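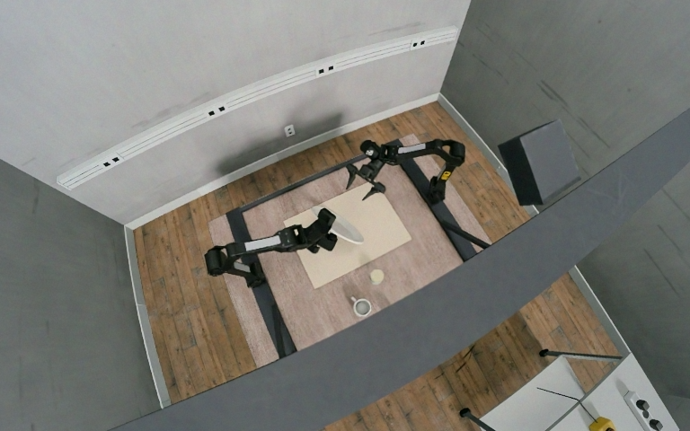
Cellden is getting a console version in July! I have played it for 80 hours on my old PC and I still did not finish the Istlow chapter, so I am very happy and also a little afraid for my free time. My first question is about the colours. On PC, many rooms have grey walls and a brown plank floor, and on my TV in the living room such tones become one dark soup. I hope they add a brightness slider for each area.

Second question – will the saves move over? I have 52 of the 100 relics and I don't want to look for them again.

The studio Katiyar only wrote "more details soon" in the patch notes. The same notes say that bug 1021, the one with the frozen elevator, is fixed. Finally!

If there is cross play, my cousin and I can play co-op again. She is on console and we stopped after Justotdale for this reason.

Does anyone know if the DLC is included, or do we pay for it twice? I would pay once more for the base game, but the whole package is too much for me.

I will keep the PC version installed until then.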